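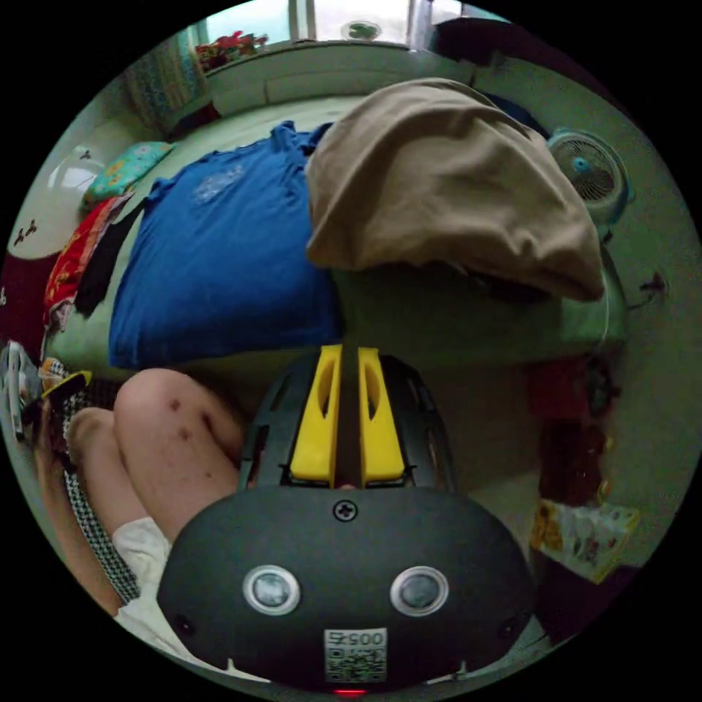
4. Bedroom: clothes and bedding

This section covers making up the bed, folding clothes on it, and storing spare blankets. It applies to all furnished rooms in the Tarkberg and Hlongwane buildings. If your room has a Plaro storage bed, read 4.5 as well.

4.1 Before you start

Clear the bed down to the fitted sheet. Clothes, towels and blankets that have collected on top should be sorted first, or they end up folded into the bedding and go missing until the next wash day.

You will need:
One laundry bag for anything going to the wash
One flat surface for folding (the bed itself is fine)
The blanket bag from the top shelf of the closet

1. Open the curtains and, weather permitting, a window.
2. Pick up each item of clothing and check it. Worn items go in the laundry bag. Clean items go at the foot of the bed.
3. Take blankets by two corners and shake them out away from the lamp.
4. Lay the blankets over a chair while you work on the sheet.

Note: Check inside pillowcases and under pillows. T-shirts and socks are the items most often turned in to the front desk after a linen change.

4.2 Straightening the fitted sheet

1. Start at the head of the bed. Lift the mattress corner with one hand and pull the elastic well underneath with the other.
2. Go to the opposite corner at the foot and do the same. Working diagonally keeps the sheet from popping off the first corner.
3. Do the remaining two corners.
4. Smooth the surface with your forearm, from the middle toward the sides.
5. Tuck in any slack along the long edges.

If the sheet will not reach the last corner, it is probably turned sideways. The care label belongs at the foot, on the left as you face the headboard.

Caution: Do not lift the whole mattress to tuck in a sheet. Lift one corner only, with your knees bent.

4.3 Folding T-shirts on the bed

These steps give a fold that fits the narrow drawers. Wider folds will catch on the drawer rail.

1. Spread the shirt face down with the collar toward the headboard. Printed shirts should have the print against the sheet.
2. Pull the side seams straight. Smooth out the sleeves.
3. Fold one side in to the middle of the back, then fold the sleeve back on itself.
4. Repeat on the other side. The two edges should meet or nearly meet.
5. Fold the hem up to just below the collar.
6. Fold in half once more and turn the shirt over.

Stand the folded shirts on edge in the drawer, with the fold facing up. A drawer holds 17 adult shirts stored this way. Past that the front panel begins to bow.

Note: Large shirts sometimes come out too thick for the drawer. Leave out step 6 and lay them flat on the closet shelf.

Long-sleeved shirts fold the same way, except that each sleeve is laid down the length of the back after step 3. Hang anything with buttons down the front.

4.4 Blankets

Every room is supplied with one light blanket and one heavy blanket. A heavy blanket left bunched at the head of the bed tends to slide down behind the mattress, where it picks up dust and can block the wall heater.

To lay a blanket on the bed:

1. Set the blanket at the foot of the bed and unfold it toward the head.
2. Stop a hand's width below the pillows.
3. Check that the overhang is even on both sides.
4. Tuck the foot end under the mattress. Leave the sides loose if you sleep warm.

To fold a blanket for storage:

1. Fold it in half lengthwise, then in half lengthwise again.
2. Fold both short ends in to the middle.
3. Fold once more, like closing a book.
4. Press out the air with both hands and slide it into the blanket bag, folded edge first.

Two people make this quicker, especially with the heavy blanket. When you are alone, use the bed as your table and keep the edges lined up with the side of the mattress.

Caution: Make sure blankets are fully dry before they go in the bag. A damp blanket will smell within days and has to be washed again.

Caution: Keep all bedding at least 600 mm from the wall heater while it is on.

4.5 Plaro storage beds

The Plaro bed has a lift-up base with room underneath for spare bedding.

1. Take everything off the top of the bed apart from the fitted sheet and pillows.
2. Hold the strap at the foot and lift until the base stays up by itself.
3. Place blanket bags in the compartment, flat, zippers facing you.
4. Lower the base with both hands on the strap. Keep fingers clear of the side rails.

The compartment is rated for 200 lb, spread evenly. Do not store books or tools in it.

If the base drifts down when you let go, stop using the compartment and report it. The gas struts are replaced by Numodura and should not be adjusted by residents.

4.6 Washing

Sheets: warm wash, tumble dry medium. Wash every two weeks.
T-shirts: cold wash, inside out. Dark and bright colors separately for the first few washes — royal blues and reds in particular will tint a pale sheet.
Light blanket: cold wash, tumble dry low.
Heavy blanket: do not wash in the room machine. Take it to the large machine on the ground floor.

4.7 Replacements

Worn or torn bedding can be exchanged at the front desk on weekdays. Bring the item with you, clean if possible. Extra blankets are given out until the end of April and are due back then. For sizes not kept at the desk, leave a note for Ayanda Mnguni with your room number and the bed type.

Section last revised 3 November 2021.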